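Setum Live Voting: Panel Keypad Guide
Section 4. Setting up judges' keypads for a televised talent show

Read this section before the first camera rehearsal. It covers the Maltano keypad and the Setum scoring desk. Audience phone votes are covered in Section 5.

Before you start
Charge every keypad overnight. The desk must be running software released in April or later.

1. Switch on the scoring desk and wait for the green light.
2. Open Panel, then New Show. Enter the show name and the number of judges. The desk accepts from 2 to 14.
3. Hold the side button on the first keypad for 4 seconds. Its number appears on the desk screen.
4. Assign the keypad to a seat. Use seat numbers, not judges' names, so a guest judge can take over without a new set-up.
5. Repeat steps 3 and 4 for the other keypads.
6. Set the radio channel to 177 unless your studio has given you another one.
7. Press Test Round. Ask each judge to press Yes, then No. Both presses must show against the correct seat.

Note: If a judge leaves the panel during a series, close the seat under Panel, then Seats. Do not delete it. Deleting a seat removes its scores from earlier shows.

Caution: Do not change the number of judges once a round is open. The desk will clear all votes in that round.

Caution: The golden button works only once per judge per series. Lock it during rehearsals under Panel, then Buttons.

Results go to the Flosgate graphics feed when you press Release. Check the totals first, as a released result cannot be called back.

Last revised 30 September 2026

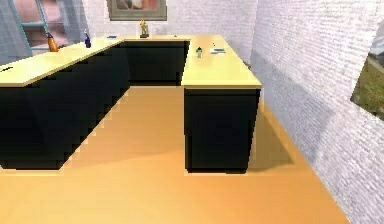

User comment from Ham: Step 7 worked for us, but two seats came up swapped until we restarted the desk. Please add that to the notes. We also had to lock the golden button again after the restart.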